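**Ticket 157: Desk bin liner slides in, smile goes under**
Status: open (again)
Site: Skeltley office, second floor
Category: Facilities / small things that should not need a ticket

**Reported problem**

The little square bin with the face on it keeps swallowing its liner. Somebody drops in a tea bag, the bag lets go of the rim, and the tea bag ends up on bare plastic. Reporter adds that the bin "goes on smiling the whole time," which I have logged as a cosmetic issue.

**Checks so far**

1. Confirmed it is the cream one that says "Hello." The Brileck bin by the printer has its own ticket and its own smell.
2. Looked at the liner stock. The cupboard holds Pesteo clear bags in one size, meant for the big kitchen can. Reordering is a 60-day conversation, so we work with what we have.
3. Put the bin up on the white table and folded the bag down over the rim, with the slack left to bunch up on the right side.

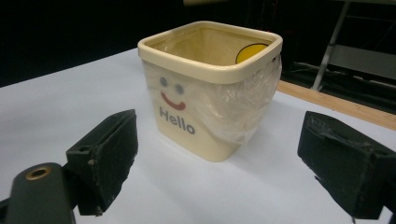 ### Follow-up, 9:40 a.m.

Reporter objects that the bag now hangs over the face. Correct. You can still read the greeting through the plastic, and the eyes are still on you, so I consider the service degraded but available.

Options discussed:

- Tuck the extra under the rim. Tried on another bin in February. Lasted until lunch.
- Big rubber band. Works, looks like a hostage situation.
- Smaller bags from Tuominen, box of 620. At one bin, that is a commitment.

Reporter also asked whether the liner could go on the inside only. That is the original fault — please see the top of the ticket.

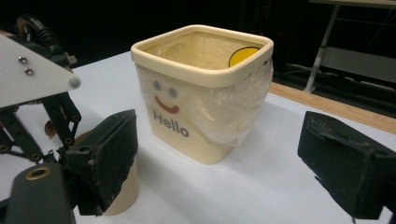
*Liner folded over the rim, slack to the right, "Hello" legible through the bag.*

**Next step:** leave it folded over, nothing heavier than a tea bag, check again in 90 days. Rubber band request sent to supplies under a separate number.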